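The Loltetti Line

The request form had a field for "justification," limited to 1,366 characters, and Oriana Echeverría had used all of them twice. Retamal had returned both versions without comment. On the third attempt she deleted everything and wrote: "Two Brokitz handheld grippers, replacement pads, one year of service." Then she sat and looked at the cursor.

The trouble was the pads. The purchase price of a gripper was a known quantity, fixed by the framework agreement and printed on page 2 of it. The pads were a consumable. Consumables came out of the operating budget, and the operating budget at Motholm had been closed in April by a man who had since moved to another building. What remained was a line called Loltetti, named after a project that had ended before Oriana was hired. It still received money every year. Anything charged to it had to be described as "storage."

She went downstairs to see how bad the pads were.

The lab had been set up for parts handling. Operators worked through the task list by hand, box by box, and the recordings went to the group upstairs that trained the arms. Task 31 was the compartment box: approach, close, lift, set down. Task 32 was the same box with the lid removed. Task 32 had been on hold for some time pending a decision on who would sort the contents afterward.
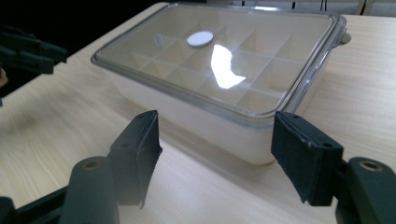 Task 31, approach. Pads worn at the edges, jaws open.

"They still close," the operator said. He did not look up from the table.

"Do they hold?"

"Depends on the box."

Oriana wrote this down. She had a column for it. The service contract defined a failed pad as one that had separated from the finger over more than half its length, and by that measure Motholm had never had a failed pad. It had pads with frayed edges, pads with scuffs, and pads with small holes in them. The contract called these "cosmetic." She had once asked the Brokitz representative at what point a cosmetic condition became a mechanical one, and he had sent her a brochure.

"If I could get you new pads or a new gripper," she said, "which one?"

"Pads."

"I can get you the gripper."

He thought about it. "Does the gripper come with pads?"

She went back to the agreement. It did. Each unit shipped with a fitted set and one spare set, at no separate charge, under a part number that did not appear in the consumables schedule. The cheapest way for Motholm to obtain pads, in terms of signatures, was to buy grippers and take the pads off them. In terms of money it was absurd. She built the comparison anyway, in a sheet with two tabs, and the second tab had a row for what to do with the surplus grippers. She left the cell blank for a while, then typed "storage."

She read the row again.

The sheet recalculated. The Loltetti line turned green.

Retamal called within the hour, the first time she had heard his voice. It was higher than she had expected.

"This is for two units," he said.

"Yes."

"And they'll be stored."

"After the pads are removed."

There was a sound of typing. "The form doesn't ask about the pads," he said.

"No."

"Then I would take that part out."

She took it out. The approval came back dated 6 October 2026, with a delivery window, a cost center, and a request that she confirm shelf space. She measured a shelf in the back corridor and entered the width. Then she opened a new form, for the following year, and in the field for quantity she entered two again -- the pads would be worn by then -- and saved it as a draft.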